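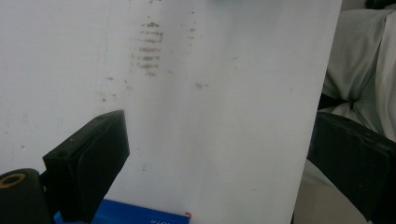 White panel between the gripper fingers, with brown marks on its face. Wrist view, Zedero hand-held gripper.

Zedero Hand-Held Gripper
Data collection tool for learned manipulation
Equipment pages > End effectors > Hand-held
Page last revised 26 August 2022

Summary

The Zedero is a two-finger parallel gripper you hold in your hand, with a camera mounted where a robot's wrist camera would go. You do a task with it, the video and finger width get logged, and a policy is trained on the logs. The claim that comes with it, and with most tools of this kind, is that the policy will then run on an arm that was never in the room during collection. We have used two of them at Tiltden since last year. We think the tool is good. We are less sure about the claim, and the second half of this page is mostly about that.

What is in the kit

Gripper body with trigger and two black fingers
Wrist camera and mount
Calibration board
Two spare finger sets
Charger and cable
Selvanayagam logging software, one seat

The robot-side adapter plate is sold separately. Check the bolt pattern against your arm before ordering. Ours did not fit and we had a plate made.

Specifications

Finger opening: 80 mm maximum
Grip force: set by your hand, not logged
Recording: video, finger width, estimated pose
Arm needed for collection: none

The line about grip force deserves more attention than it gets. A person holding a flat panel squeezes as hard as the panel needs and adjusts without thinking. None of that reaches the log. The policy learns how far apart the fingers were, and the arm is left to work out the rest from its own controller settings. On soft or thin goods that is a real gap, and a bigger training set does nothing about it.

The Sisitholm result

Most people land on this page after reading the Sisitholm report on flat-item handling, so we may as well deal with it. The report says a policy trained on 3,000 hand-held demonstrations picked up and placed flat panels with a 93 percent success rate on an arm. It has been quoted a lot since, usually without the test conditions.

Tania Mridha ran our attempt at repeating it. She used the same training recipe, the published settings, and our own panels, which were not all clean. We collected 172 demonstrations for the first round, well short of the report's total, and we say so because it limits what we can conclude. We then ran 40 trials on the arm. The policy finished 22 of them.

That number alone proves little. A smaller data set should do worse. What bothered us was how the failures were spread. On clean panels the policy finished 17 of 20. On marked panels it finished five of 20. Same shape, same size, same start positions. The only thing we meant to change was the surface.

Our reading is that the policy was paying attention to the face of the panel when it should have been using the edges. In a wrist view a flat white item can take up most of the picture, and a patch of brown streaks is one of the few things on it with any contrast. If that patch stays in one place through a batch of demonstrations, a network will happily use it as a landmark. Move it and the landmark lies.

We have not shown this. It fits the pattern, and so would a couple of duller explanations. The marked panels were all run after the clean ones, and the arm had been re-homed in between. Delyth Maddocks raised that point at review and she was right to. A shuffled run is planned for September.

What the report does not say

It does not say whether the test panels were also used in training.
It gives one success rate for all items together, so a strong result on an easy item could be carrying the rest.
It counts a placement as a success if the item ends up inside the target area at any angle. We required the long edge to be square to the fixture, which is what most of our users want.
It has no trials with clutter behind the panel. Cloth and bright packaging turn up in our wrist views all the time, and we would like to see how much they matter.

Some of this may have a perfectly good answer. We wrote to the authors and will add their reply here if they send one.

Who should buy one

If you need a lot of varied demonstrations and your arm is busy or not yet delivered, this is a cheap and quick way to get them. New people in our lab were recording usable clips on their first afternoon. The fingers hold up well too. They scuff, but we have not had to replace a set.

If you need contact force, skip it. If you plan to train in one room on one batch of parts and deploy somewhere else, budget for a second round of collection at the second site, whatever the brochure says.

Notes for users

Mix clean and marked stock within a session.
Turn panels around between takes so that a stain does not always sit in the same spot.
Write down the panel number for every clip. We did not do this at first and could not sort the early ones later.
Recalibrate after any knock to the camera mount.
Keep a set of panels out of training altogether and test on those.

Availability

Two units, bookable by the half day. Trial logs and the scoring sheet for the 40 runs are available on request from Tania Mridha. Raw video is not, until the shuffled run is done.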